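About Clernetti

G'day, and thanks for clicking through. I'm Nahom Jemal, and I run Clernetti, a small sewing school upstairs from a tile shop. If you've landed on this page you're probably wondering who we are, whether you need to bring your own machine (no) and whether there's parking (sort of, I'll get to that).

I learnt to sew from my aunty, who took in alterations at the kitchen table and let me unpick things. That was my whole job for a couple of years, unpicking. I've still got her good scissors and no, you can't borrow them. Later on I worked for a curtain maker, then did a long stint in a costume workroom, and somewhere in there I started showing friends how to put in a zip on Monday nights. The friends brought friends, my lounge room filled up with ironing boards, and my landlord had a few thoughts about it.

So we moved. The first room we rented was 74 square metres with one power point that worked, and we ran everything off it very carefully. We've been in the current place since a February so hot that the chalk wouldn't stay on the fabric for sweaty hands. It used to be an accountant's office — the carpet is gone, thank goodness, and the big north-facing windows mean you can thread a needle without swearing until at least four in the arvo.

What do we teach? Beginners start on Flosik, which is what I call our six-week course (it was the name of a cat, long story). You make a cushion, a tote and a pair of pyjama pants, in that order, and you put in a zip whether you like it or not. After that there's Orlandini, our pattern-drafting class, where we get the big paper out and you work out why nothing from the shops fits across your shoulders. And on Saturday mornings we do mending, drop in and pay what you can, bring your jeans.

Then there's the soft stuff, which has taken over a bit. I never planned to teach toys and plushies! Somebody asked, I said I'd give it one term, and now it's the class with the waiting list. Fuzzy fabric is a brute to sew if you're used to cotton. It creeps, it sheds, it gets up your nose. But it hides a wobbly seam better than anything else I know, and that makes people brave.

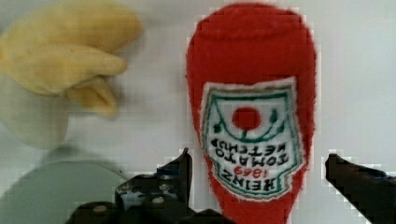

Priscilla wrote to us after her second term that she'd come for the pyjama pants and stayed for the stuffing, and that ladder stitch was the first thing she'd ever been properly good at with her hands. She also asked if we could please turn the radio down a notch. We have.

We keep classes small, eight people at the most, and every machine gets serviced by Erkus, the repair mob across the road, who are endlessly patient about the pins we leave in the works. There's a remnant wall you can help yourself to if you're enrolled. At last stocktake it came to 1,325 pieces, from decent lengths of linen down to scraps only a quilter could love. Thread is on the house, up to 400 metres a term, and if you go through more than that I'd quite like to see what you're making.

Bits people always ask. You don't need any experience. Kids are welcome from ten up, in the school holiday sessions only. Left-handers, we've got shears for you, proper ones. The stairs are steep and there's no lift, sorry — if that's a problem, give us a ring and we'll book you into one of the ground-floor sessions at the library. Parking is free out the back after half past five, but don't take the spot next to the skip or the tile shop will come looking for you.

Tea and coffee are in the kitchenette, biscuits in the tin marked BUTTONS. The buttons are in the biscuit tin.

Enrolments for next term open on the classes page, and the kettle goes on fifteen minutes before every class.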